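### 4.2 Collecting the demonstrations

We gathered 843 demonstrations of the Retamal table-setting task with hand-held grippers – no robot arm needed – and trained Closier on 200 of them first.

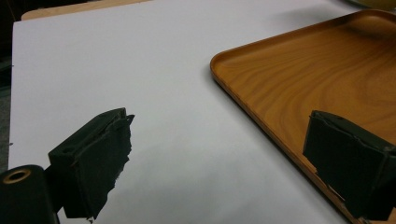
*Figure 3. Wrist view with the gripper open beside the tray.*

I'd hoped the wrist view would do on its own, but the policy kept losing track of the second hand.

Adding a head view sorted most of that out. With the tray, the green bowl and both marker plates all in one view, I could finally line the two hands up properly.

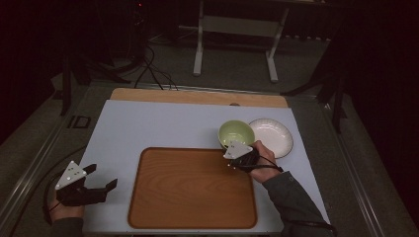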